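Chapter 4
Judging a Kit by the Work It Does

I bought my first robot kit the way I've bought every pair of running shoes I regret: I looked at the pictures and read the number in the biggest type. The number was 3000, it had to do with hours between service visits, and I can tell you it had nothing to do with the two months I then spent trying to get the thing to pick up a sock. So this chapter is the one I wish somebody had handed me back then (I would probably have skimmed it, but still!).

In Chapter 3 we took an arm apart on paper and gave names to the joints, the links and the tool at the end. Now we go shopping. We're going to follow one product all the way through, a tabletop pick-and-place package called the Ustix Bench Kit, put together by a small integrator named Ondurer. They don't build the arms. What they sell is everything that turns an arm into something you can teach: the gripper, the wrist camera, the mounting plates, the software, and a setup guide that runs to 18 pages and is better written than most I've seen. I'll compare it here and there with the Skarnero package, which we'll look at properly in Chapter 6.

Start with the objects. Before you read a single line of a spec sheet, ask what the seller wants the robot to handle in the demonstration. Wooden blocks are a polite choice, with flat sides and crisp edges, and almost any parallel gripper will get hold of one. A plush toy is much ruder. It squashes, its outline changes depending on how it landed, and an arm or an ear can end up right where you hoped to put a finger. I was pleased to see that the Ustix trials use one.

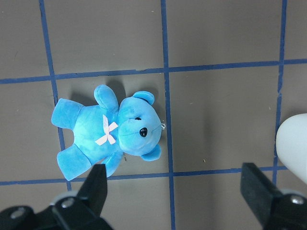 Figure 4.1 The bear from the wrist camera, with the gripper fingers open.

Now think like the gripper for a minute. Those two fingers can only close toward each other, along one line. Where would you send them? Around the belly is my first thought, as there's plenty of stuffing to squeeze and the weight should hang fairly evenly. The neck is narrower, but there's a bow there, and ribbon is slippery company. A leg would be easy to pinch, and then you'd have a bear swinging upside down by one foot while the arm travels. Write your own answer in the margin, because Exercise 4.2 asks you to defend it.

And notice how much the camera at the wrist leaves out. You get lovely detail on the toy, right down to the nose, and hardly a clue about what is going on elsewhere on the table. This is the trade you make with any wrist camera, and it's why I get grumpy when a kit comes with that one view and nothing else. Ondurer sells the second, fixed camera as an add-on. I think it ought to be in the box, and I've told them so in two separate emails. 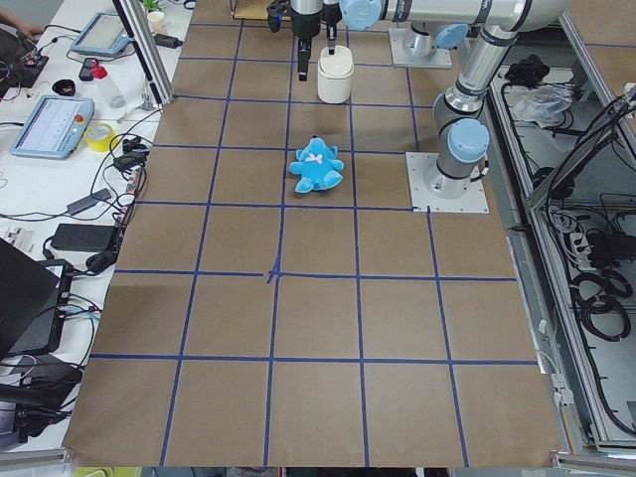 Figure 4.2 The fixed camera's view of the table, with the gripper near the white container.

See what changes with a bit of distance? You can judge how close the gripper is to its neighbor, which way the arm is reaching, and whether the forearm has room to swing. You also get the grid, and I have a real soft spot for the grid. Blue tape on brown paper costs next to nothing, and it lets you say "put the bear back one square over" and have a coworker do the same thing you did. If your trials can't be repeated, you can't compare two kits, and you're back to buying shoes by the picture.

Look at the desk along the left, too. Brochures never budget for it! Teach pendants, power bricks and cables all want a home, and when you measure your room you should measure for them as well. My rule at home is to add a full desk to whatever footprint the seller gives me.

The rest of the chapter goes like this. Section 4.1 covers reach and mounting, with a worksheet. Section 4.2 is grippers and soft objects. Section 4.3 works through the Bartoš trial log, which has 1166 pick attempts in it and is messy enough to be useful. Section 4.4 is about support contracts, and yes, you have to read it.

Before you turn the page, grab something soft from around the house and try lifting it with two rulers, one in each hand. Do it from three different sides and jot down which one you'd trust for a trip across the room. Keep those notes handy for Section 4.2.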